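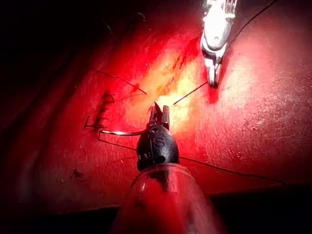
Repair Mornings at Mondunby Hall: what to bring and what to leave at home

The repair mornings start again in December, on the first Wednesday, in the back hall at Mondunby. Doors open at 9.30 and the last item is taken in at noon. Please don't turn up at eleven with a wardrobe. It happened last winter and the people behind it in the queue went home without being seen.

Sofia Paiva is running the booking table again. You don't have to book, but those who do are seen first. A booking covers one item. If you have a second thing in your bag, you can go to the back of the queue with it once the first is finished.

There will be four tables this time. Two are for sewing and mending, one is for small electrical goods and one is for everything else, which in practice means chairs, toys, garden tools and handbags. Aníbal Teixeira has the electrical table. He has asked us to repeat that he can't look at microwaves, at anything with a gas bottle, or at anything that has been opened up at home and brought in as a bag of parts. Lamps, radios, toasters, hairdryers and food mixers are all fine. Empty the crumbs out of the toaster first.

For sewing, wash the garment before you bring it. If a zip needs replacing, buy the new one beforehand and match the length to the old one with both laid flat. Coelho on Station Road sells them singly and will measure the old one for you at the counter. We keep thread in the usual colours, plain buttons and a good supply of elastic. Curtains can only be shortened if they are already pinned, and we can't take lined ones.

Knives and scissors can be sharpened on the "everything else" table. Wrap them in a tea towel with the blade covered and put your name on a piece of tape round the handle. Two people took home each other's kitchen scissors in the spring and the swap was only sorted out a month later. Serrated bread knives can't be done on the stone we have.

The glue question comes up every time. Chair joints need to stay clamped overnight, so a chair left with us on the Wednesday is collected the following morning between 9 and 10. The hall is let to the dance class after that and the chairs can't stay. If you have already tried to stick the joint yourself, say so, and say what you used. Old glue has to be scraped out before new glue will hold, and it helps to know if it is wood glue or something from the kitchen drawer. Grudex comes off with warm water and patience. The stronger stuff may mean we can't help.

There is no charge. We ask for a donation towards the hall, which costs us £60 a morning, and for the price of any part we have had to supply. Last season's donations covered the hire with £300 left over. Part of that has gone on a second sewing machine and a decent extension lead, and the rest is being kept for fuses, plugs and needles.

Parking is tight. The spaces in front of the hall are for people with heavy items and for blue badge holders. Everyone else should use the car park behind Sallow Lane, which is free for 3 hours. The path from there comes out by the side gate, and the gate will be unlocked from 9.15.

We could use one more person who can darn, and someone willing to make tea for the second half of the morning. Have a word with Sofia at the booking table or leave a note in the box by the hall door.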